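Kitchen scale keeps drifting when I weigh small amounts
Posted in Baking & Kitchen Gear
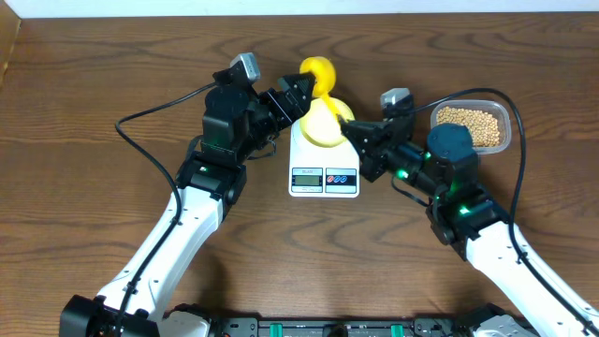 Scale drifts on light stuff, fine on flour

Hi all! I bake a few loaves every week and my little digital scale is driving me nuts. Flour and water are no problem, but when I sprinkle in yeast or salt the number just sits there, then jumps by 3 or 4 grams. Last Wednesday my dough went wild and I blame the yeast. I've put new batteries in already. Is it dying, or am I doing something wrong? It's a Folix, if that matters.

Oisín Fitzgerald
Mine does the same – I think most cheap ones do. A lot of scales re-zero themselves when the weight creeps up slowly, so a pinch at a time gets swallowed. Weigh the yeast in a separate cup and dump it in all at once, or lift the bowl off and set it back down to get a fresh reading. Also try it on a different counter, mine hates the spot next to the fridge. If you want to test it, 300 ml of water should come out at 300 grams (tare the jug first!).

drukham_baker
get a pocket scale for the small stuff. I have a Balden, reads to a tenth of a gram, no complaints

sourdough1345
Did you check the feet? I had a crumb stuck under one of mine for months and felt pretty silly. Still use a measuring spoon for salt though.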